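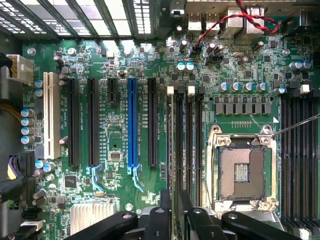 图片来源:本刊资料室

插槽之后:老式工控机的备件、电容与时钟电池

文/本刊编辑部

Nustthorpe纸板厂的二号烘干线由一台台式机箱的工控机监控。这台机器上插着两块Vero数据采集卡,一块读温度,一块读张力和湿度,数据每秒写入本地硬盘,再由操作站调用。烘干线的机械部分由Holmgren供货,设计寿命按几十年计算,烘缸、轴承座、传动箱都有成套的大修规程。计算机部分的资料只有薄薄一册,包括接线表、驱动程序安装步骤和一张光盘。

问题集中在那一册资料没有写到的地方。采集卡用的是并行PCI接口,而近年出厂的商用主板大多已经不带这种插槽。卡的驱动程序只支持一种早已停止更新的操作系统,该操作系统又不能识别新型芯片组的存储控制器。任何一环换新,都要牵动其余各环。工厂的做法是尽量延长现有平台的使用时间,同时为改造争取一个完整的停机窗口。

本文讨论的就是这一段延长期内的技术工作:接口怎样衔接,元件怎样老化,备件怎样存放和检验,软件怎样留底,以及到什么程度应当停止延长。

一、接口的寿命和设备的寿命

并行PCI总线是一种共享总线。常见的32位、33兆赫版本,理论峰值带宽为每秒133兆字节,由总线上的全部设备分用。对烘干线上的温度采集来说,这一带宽绰绰有余。每个通道每秒采几个点,数据量以千字节计,总线长期处于空闲状态。从需求看,没有任何更换的理由。

后来的PCI Express改用串行点对点链路,每个设备独占自己的通道,插槽的机械尺寸和电气定义都与前者不同。两种插槽曾在同一类主板上并存多年,过渡期很长。过渡期内采购的设备往往可以两头兼顾,过渡期结束以后采购的主板则只剩新的一种。在工业用户那里,过渡期结束的时间通常是由一次故障告知的:主板损坏,去采购同型号,得到的答复是停产。

接口寿命与设备寿命的差距,在各行业表现不一。办公用计算机的更换周期为数年,接口更替基本不构成障碍。实验室仪器、数控机床、印刷设备、污水处理站的周期要长得多,计算机只是整机中的一个部件,价格占比很低,却决定整机能否运转。采购合同一般对机械易损件规定供货年限,对计算机部件则只写“同等性能替代”。这句话在驱动程序面前没有多少约束力,性能更高的主板未必能替代性能较低的那一块。

衔接的办法有三种。

第一种是桥接。在PCI Express插槽上安装一块带桥接芯片的转接板,另一端引出传统PCI插槽。桥接对配置空间是透明的,多数情况下操作系统能够正常枚举后面的板卡。需要核对的有两点:一是板卡需要的电压,老卡中有一部分只支持5伏信号,金手指缺口的位置与3.3伏卡不同,转接板必须提供对应的插槽;二是中断。传统PCI使用电平触发的共享中断线,桥接后转换为消息形式,延迟略有增加。对每秒几个点的采集没有影响,对依赖中断计时的运动控制卡则必须实测。

第二种是外置扩展箱。扩展箱用一条电缆与主机相连,箱内有独立电源和一排传统插槽。它的好处是把老卡的供电和散热从主机中分离出去,主机可以单独更换。缺点是多了一条电缆和一组接头,在振动环境下是新的故障点。扩展箱必须先于主机上电,否则主机自检时枚举不到箱内设备,这一顺序要写进操作规程,最好由时间继电器保证。

第三种是继续使用同代主板。工控厂商对部分型号提供长期供货,芯片组较老,插槽齐全,价格高于同性能的商用主板数倍。对于停机一小时损失就超过主板价格的生产线,这种价差容易接受。供货也有尽头,厂商会发布最后采购通知,通知期内必须决定备货数量。

Nustthorpe采用的是第三种,并以第一种作为后备。转接板已经购入并在离线机器上试装过,没有上线使用。

二、电容

老主板上最先老化的元件通常是铝电解电容。铝电解电容的阴极是液态电解液,电解液通过封口橡胶缓慢散失,结果是容量下降、等效串联电阻上升。处理器供电电路的开关频率高,纹波电流大,等效串联电阻上升后发热加剧,又进一步加快电解液散失。这一过程在后期发展很快,前期则几乎没有外部表现。

寿命估算常用的经验规则是温度每降低10摄氏度,寿命延长一倍。标称105摄氏度、2000小时的电容,在65摄氏度下工作,按此推算为32000小时,不到四年连续运行。实际产品的裕量差别很大,同一块主板上不同批次的电容也不一致。规则的用途在于比较:把机柜内温度降下5摄氏度,所得的寿命延长可以换算成推迟一次更换的时间,再与风扇或空调的费用相比。

外观检查能发现的只是一部分。顶部鼓起、防爆纹开裂、底部有褐色残留,这些都应当直接判为不合格。外观正常的电容仍可能已经失效,需要测量等效串联电阻。在线测量会受到并联元件影响,供电电路中多只电容并联时,读数反映的是其中最好的一只,个别劣化的电容会被掩盖。准确的做法是拆下测量,但既然拆下,一般就不再装回原件。

更换时可以选用固态聚合物电容。聚合物电容的等效串联电阻低,没有液体散失的问题,高温寿命长。替换时应注意以下事项。

耐压不得低于原件。聚合物电容的耐压规格较密,常见2.5伏、4伏、6.3伏、16伏,选用时容易取得过紧。

容量可以适当减小,但不宜任意减小。部分老式电压调节电路的补偿网络是按电解电容的等效串联电阻设计的,电阻骤降后相位裕量不足,可能出现振荡。更换以后应以示波器观察输出纹波,并做一次负载阶跃。

引脚间距和高度要与原位一致。散热器下方和扩展卡上方的空间往往有限,高度超出两毫米就可能与板卡干涉。

多层板的接地脚散热很快,烙铁功率不足时容易反复加热,把孔壁镀层拉脱。接地孔应当从背面预热整板,再用恒温烙铁配合吸锡。孔壁一旦损坏,内层连接即告中断,从外面补线只能接通表层,有时表面上能启动,运行一段时间以后不稳定。

电源模块内的电容条件更差。电源的进风经过整个机箱,温度已经升高,其自身又有发热元件。对于连续运行的工控机,电源应作为定期更换件处理,不必等到故障。纸板厂空气中含有纤维粉尘和水汽,积在电源内形成一层毡状物,散热变差,受潮后还有漏电风险。Nustthorpe把电源的更换并入年度停机检修,每年二月执行,换下的电源不回库。

三、电池和时钟

主板上的纽扣电池维持实时时钟和一小块配置存储。常用型号为CR2032,标称电压3伏。机器长期通电时,电池几乎不放电,由待机电源供给时钟。许多工厂的机器数年不断电,电池早已因自放电和干涸失去作用,平时看不出来。待到一次计划停电之后,机器停在自检画面,提示配置校验错误,这时才知道电池已经失效。

配置丢失的后果视机器而定。商用机型恢复默认值后多半可以启动。工控机常常修改过若干项设置,例如存储控制器的工作模式、板载串口的地址和中断、来电自启、关闭无键盘报错。其中存储控制器模式一旦与安装系统时不同,操作系统在启动早期就会停止。维护人员若不知道这一层,往往先怀疑硬盘,更换硬盘以后问题依旧,又去怀疑主板。

预防的措施很简单。逐页记录设置界面的全部选项,纸质一份贴在机柜门内侧,电子一份存入备件档案。电池每三年更换一次,在通电状态下更换或在断电后迅速更换都有风险,前者有短路的可能,后者可能丢失设置。既然设置已经记录在册,断电更换后逐项核对是较为稳妥的做法。

时钟本身的误差也需要处理。普通32.768千赫晶振的误差为几十个百万分点,以20个百万分点计,一个月偏差52秒。不联网的采集机运行一年,时间戳与生产管理系统之间可以差出十分钟。单看烘干温度曲线没有妨碍,一旦要把温度与纸卷编号对应,偏差就会造成张冠李戴。Vero采集卡带有自己的计时器,记录的是相对时间,起点取自主机时钟,所以校正主机时钟以后必须重启采集程序,否则新时间不会生效。这一点在原厂资料中有说明,位置在附录的脚注里。

四、接触

金手指和插槽簧片之间的接触是另一类常见问题。簧片的镀层以金为主,厚度随产品档次而变。镀层薄处有微孔,底层金属在潮湿和含硫气氛中腐蚀,产物从微孔中爬出,覆盖接触面。纸板厂、橡胶厂、污水处理站都属于含硫气氛较重的场所。

接触不良的典型表现是冷机正常、热机报错,或者反过来。机箱内部温度变化使板卡与插槽产生微小的相对位移,接触点随之移动。重新插拔一次往往可以恢复,原因是插拔时簧片刮去了表面膜层。恢复的时间长短不定,因此插拔只能作为诊断手段,不能记为修复。

清洁金手指时常有人使用橡皮。橡皮含有磨料,能擦亮表面,也会擦薄镀层,碎屑落入插槽后还会造成新的接触不良。较好的办法是用无尘布蘸无水异丙醇,沿金手指长度方向单向擦拭,晾干后再装。插槽内部使用专用清洁卡或压缩气体,不宜插入纸片。含硫环境下可以薄涂接触保护剂,涂布过多会吸附粉尘,效果适得其反。

板卡的机械固定同样影响接触。挡片螺钉没有拧紧时,外接电缆的重量通过接头传到板卡,板卡在插槽内倾斜,远端的触点抬起。采集卡的电缆通常又粗又硬,应在机箱外设置固定点承担重量。Holmgren原配的机柜内有一根横梁,正是用于绑扎电缆,后期整改时被一些用户拆除,用来腾出空间安装交换机。

未使用的扩展位应当装上挡板。敞开的槽口会改变机箱内的气流路径,进风从后部短路,前部硬盘区域的流速下降。在有粉尘的车间,槽口也是粉尘的入口。

五、备件的检验和存放

Nustthorpe的备件由Stistmont的一处翻新车间供应。该车间收购退役的工控机和商用台式机,拆解后检验、分级,再按型号出售。目前在册型号为506种,其中主板所占比例最大,其余为电源、采集卡、串口卡、显示卡和各类线缆。

主板入库的流程分为以下几步。

先做外观检查和除尘。除尘使用低压干燥空气,顽固的油污用去离子水配合中性清洗剂,清洗后烘干,并在干燥箱中放置一昼夜。清洗前必须取下电池。

然后测量各路供电对地电阻,与同型号良品比较。明显偏低者不上电,转入维修。这一步可以避免把可修的故障扩大为不可修的故障。

接着装上测试用处理器和内存,连接限流电源,进入自检。自检通过后逐一测试接口,包括每一个扩展插槽、每一个串口和每一个USB端口。扩展插槽采用专用测试卡,测试卡读取各条信号线的电平并做回环。只用一块网卡试插的方法不够充分,网卡用到的信号只是插槽的一部分。

最后是老化试验。整板在满负载下连续运行100小时,环境温度保持在45摄氏度。期间记录内存错误计数、各路电压和处理器温度。任何一次无法解释的重启都判为不合格。按照早期失效的规律,翻新件的问题大多在头几十个小时内暴露,主要是焊点和更换过的元件。

通过者贴标签,注明型号、版本、固件版本、检验时间和更换过的元件。版本号尤其重要。同一型号的主板,不同版本可能使用不同的网络芯片或音频芯片,对于依赖特定驱动的系统,版本不符等于型号不符。工厂收货后应当再次核对,核对内容包括电路板上的丝印,只看包装不够。

存放条件以温度和湿度为主。推荐温度为15至25摄氏度,相对湿度为30%至50%。湿度过高引起腐蚀,过低则静电风险上升。主板装入金属化屏蔽袋,粉红色的防静电袋只能防止自身起电,不提供屏蔽,不宜单独用于长期存放。袋内放置干燥剂和湿度指示卡。电池不随板存放,漏液会损坏附近走线。

长期不通电的铝电解电容,其氧化膜会缓慢退化,漏电流增大。存放两年以上的电源,使用前应以调压器缓慢升压,维持一段时间,使氧化膜得到修复。主板上的低压电容受此影响较小,但仍建议每年取出通电一次。通电的另一个用处是检查库存本身:一块在架上放了五年、从未上电的备件,可用与否只能算未知。

备货数量的确定有简单的算法。设在用数量为N,年失效率为r,需要维持的年数为T,则期望消耗为三者之积。实际备货应按泊松分布取一个较高的置信水平。例如在用100台,年失效率为2%,维持五年,期望消耗是10块,按95%的置信水平应备15块。在用数量少时,比例上要备得更多。只有一台在用的生产线,期望消耗远小于1,但备货至少为一块,通常为两块,其中一块装配成完整的整机,可以直接换上。

六、软件留底

硬件备件齐全而软件不能重装,整机仍然无法恢复。老式工控机的软件通常包含四个部分:操作系统、驱动程序、采集或控制程序、现场参数。前三者原则上可以从安装介质恢复,最后一项只存在于现场的硬盘上,而它恰恰是调试人员多年积累的结果。

完整的做法是对硬盘做扇区级镜像。文件级复制会遗漏引导区和部分与硬件绑定的授权信息。镜像之后必须做恢复试验,把镜像写入另一块硬盘,装到备用整机上启动,并接入信号发生器检查各个通道。没有做过恢复试验的镜像,不应计入备份。

硬盘的替换又涉及接口。早期机器使用并行ATA接口,新盘已难以购得,常见的替代是工业级闪存卡加转接板。闪存的写入寿命有限,采集程序每秒写盘,若每次写入都触发整块擦除,实际磨损要比数据量大得多。可以在程序允许的范围内增大缓冲,合并写入;程序不能修改时,选用单层单元的产品。操作系统的交换文件应当关闭,前提是内存足够。

授权方式需要单独登记。有的程序绑定网卡的物理地址,更换主板后授权即告失效。有的使用并口加密狗,新主板没有并口,扩展卡提供的并口地址又与原来不同。加密狗本身也是一个会失效的元件,内部同样可能有电池。供应商仍在经营时,应当在其停止支持以前取得不绑定硬件的授权文件,合同中对此没有约定的,可以在改造谈判时一并提出。

网络方面,停止更新的操作系统不宜直接接入工厂网络。通行的做法是在其前面设置一台网关,只允许采集数据单向传出,禁止其他连接。维护用的移动存储介质应当专用,并在另一台机器上先行检查。烘干线的采集机还有一个USB接口供导出数据,平时以锁扣封闭,钥匙由当班工程师保管。

七、虚拟化的适用范围

把旧系统搬进虚拟机是常被提出的方案。对于不依赖专用板卡的程序,例如报表、配方管理、单纯通过网络取数的监视程序,虚拟化效果良好,宿主机可以随时更换。

依赖板卡的程序则要看直通能力。宿主机可以把某一块板卡直接交给虚拟机使用,条件是芯片组支持输入输出地址重映射。传统PCI卡位于桥接芯片之后,桥后的所有设备在重映射中通常属于同一组,只能整组交给同一台虚拟机。若组内混有宿主机自身需要的设备,直通便无法进行。

时序是另一项限制。虚拟机的调度会引入毫秒级的抖动,采集类程序多数可以容忍,前提是板卡上有足够的缓冲。运动控制和联锁类程序不应当放在虚拟机中。安全联锁更不应依赖任何通用计算机,应由独立的安全控制器完成。Holmgren烘干线的超温联锁由硬接线继电器实现,采集机停机时联锁仍然有效,这使得计算机部分的维护有较大余地。

串口设备介于两者之间。多数可以通过串口服务器转为网络连接,个别老协议对字符间隔有严格要求,经过网络以后间隔不再稳定,设备会判定报文中断。遇到这种情况,只能保留本地串口。

八、停止延长的判据

延长使用的费用并不总是低于改造。备件价格随存世数量减少而上升,检验不合格率随器件年龄上升,熟悉旧系统的人员逐年减少。以下几项可以作为启动改造的判据,满足其中两项即应立项。

同型号备件连续两个采购周期无法补足。

计算机部分引起的停机时间,在全年非计划停机中超过一成。

专用板卡的备件只剩最后一块。与主板不同,专用板卡没有桥接或同代替代的办法,最后一块上线之日就应视为改造期限的起点。

恢复试验失败,且原因无法查明。

上级系统提出数据接口要求,旧系统无法满足。

改造本身以分步为宜。先在现有信号上并联新的采集装置,新旧同时运行一段时间,比较读数。模拟量信号并联时要核对输入阻抗,热电偶回路并联两台仪表会受到断偶检测电流的影响,两台中必须关闭一台的断偶检测。电流环信号应当串联,总负载电阻不得超过变送器的带载能力。比较期应覆盖至少一次开机和一次停机,稳态下一致的两套系统,在升温段可能因滤波时间不同而相差数度。

比较结束后切换操作画面,保留旧机器在线但不参与控制,再过一个检修周期才拆除。拆下的板卡经过检验,可以作为其他生产线的备件,或者交给翻新车间。Nustthorpe的二号线目前处于第一步,新装置的机柜已经就位,旧机器仍在出数。一号线使用同样的Vero采集卡,按计划晚一年改造,二号线拆下的两块卡将转为一号线的备件,届时需重新登记版本号和固件版本,并在离线整机上完成通道校准后方可入库。

校准使用标准信号源,每个通道取量程的0%、50%和100%三个点,上行和下行各测一遍,偏差超过量程0.1%的通道在标签上注明停用。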